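Grorkareo Mini Rice Cooker - quick review

Print this page | E-mail to a friend

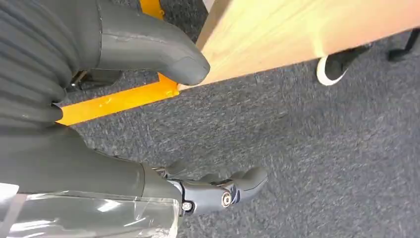

Pale wood board and a yellow metal bracket.

Got the 2-cup Grorkareo in February, after my old one quit mid-dinner. Used it a ton since. Quick notes.

White rice - great. Fluffy, no scorched bottom. Done before the stir fry is even chopped. Brown rice takes longer than the booklet says, and you need extra water. Add 4 tablespoons, trust me.

Tried my lazy chicken and rice in it too. Thighs, frozen peas, soy sauce, garlic. Pretty good! Bit salty, my fault.

Dislikes: lid rattles. Cord is way too short. The measuring cup is a joke, I use a regular one. Steam vent drips on teh counter if you forget a towel.

Paid 40 bucks at the Mulcahy outlet in Ustden. The bigger one was 90 and no way, not for a household of two. Leftovers keep fine for fried rice the next day so I make a full pot anyway.

Would buy again. Wish it came with a steamer basket tho.

We use cookies to remember your settings. By staying on this site you accept them.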